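Comska Home Robot Trials: Budget FAQ

Do we need to buy an arm first?
No! Start in simulation. Plurkura seats run $90 a month, and you can learn a lot before spending the $2000 we set aside for a gripper.

What should we test?
Everyday stuff in awkward places -- rackets on beds, balls over counters, a gramophone on a sideboard. Our simulated house has plenty of it, and it's great fun to plan around.

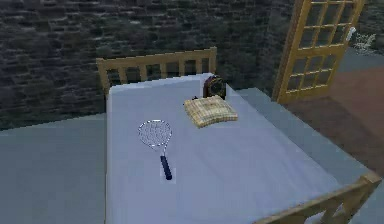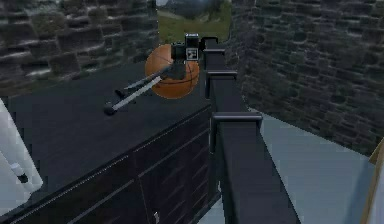
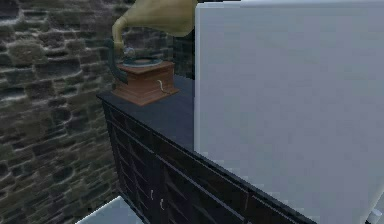 When should we order hardware?
We waited until 92 of 100 simulated runs passed, then called Vestergaard on a Tuesday. Allow extra for shipping to Skudham.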